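Content notebook, April, 9:40 a.m.

Moved the Vetside blog over to the new template last night. All 81 posts came across. The author boxes didn't, so every post now says "admin" at the bottom. Fixed by hand for the newest ones, will do the rest after lunch.

Looked at drafts again. We have 2 ready and the list of ideas is mostly headlines with nothing under them. Tried the short format Aiguo Tian suggested: 400 words, one question per post, written in one sitting with the stats page closed. Set a timer for 20 minutes. First try came out at half the length and stopped in the middle of a point about newsletter sign-ups. Second try was better. I started with the answer and wrote the opening last - worth repeating.

Comments: turned them back on for the Ulville series only. Spam filter is set to strict. Check again tomorrow morning before turning them on anywhere else.

Ikonen guest post is in. Good material but the intro runs four paragraphs before it says what it's about. Sent it back with the first three crossed out and asked for a new title. The Nurora interview still needs a yes from their side on the quotes, so don't schedule it yet.

Old category pages are still showing up in search. Redirects are written but not live.

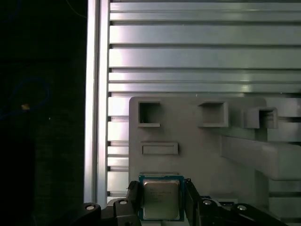

Those go in tonight after the backup - oldest categories first, then the tag pages. Password for the redirect tool is in the usual place.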